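3.2 Training load and return to play

Match and training exposure was recorded for 127 academy players across one full season, which opened in November. Each player wore the Atevano tracking unit between the shoulder blades, and contact events were coded by hand from match footage using the Cestetti scheme. Sessions with under 72 percent signal coverage were dropped before analysis. The final set held 932 player sessions, split between backs and forwards – front-row players were treated as a separate group in the contact models only.

Weekly load was expressed as total distance plus a weighted contact score. The weight was fixed in advance and was not tuned on the injury data.
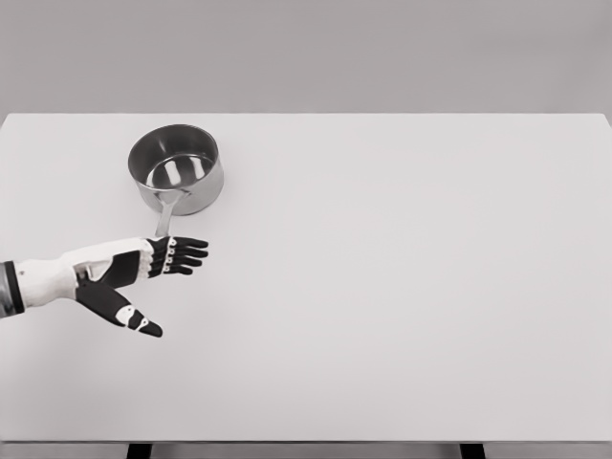
Figure 3. Simulated view with a saucepan on a white tabletop.

Jaiswal objects that a fixed weight treats a scrum engagement and a missed tackle as equal costs to the body, and that scrum halves will look fresher than they are under any measure built on collisions. The point about scrum halves is fair. Their high-speed running was therefore entered as its own term, and the model was refitted with and without it. The ranking of positions by load changed only for the half backs.

Return to play was defined as the first full match after a time-loss injury. Players came back through graded sessions of up to 500 meters of high-speed running, with contact added last. Where a player changed position on return, the later sessions were excluded – the Cistov correction assumes a constant role and gives unstable values otherwise. Missing wellness scores were left blank and were not imputed.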